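Asociación Tallano > Actas > Reuniones ordinarias

Acta de la reunión del 2 de agosto de 2026

Se abre la sesión con lectura del acta anterior, que queda aprobada. La excursión a Halás se pasa para diciembre, con 12 plazas. 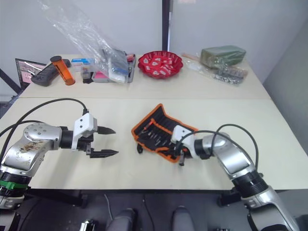

El mercadillo de libros usados tendrá 100 euros para carteles. Se acuerda poner dos mesas color crema juntas, una detrás de otra, como están contra la pared blanca; los libros van en la mesa de delante.

Queda pendiente la respuesta de Gosex sobre el alquiler de la sala.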